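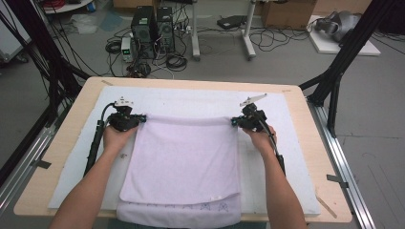

Hand-held grippers or a second arm first? Budget question

Clorkeo_fan
We plan equipment for towel folding data. The money is enough for 9 pairs of hand-held grippers, or one more arm from Daza. Which would you buy first?

pornico77
Grippers. One person with two of them can already work on a towel at a table. Also put cables, tape and felt for the mats in your budget. We forgot these and paid 960 extra in December.

northbench
I don't agree. Without the arm you can't test what you recorded. We had 100 hours of folding before our arm came, and much of it was not useful for us.

pornico77
Then buy fewer pairs and rent the arm. Prorkodholm rents by the month, I think the minimum is two.

Clorkeo_fan
Renting is possible for me. How many spare jaws do you keep per pair?

northbench
We keep 10 for the whole room. Ask for the delivery time before you sign, ours was around six weeks. And I still would buy the arm.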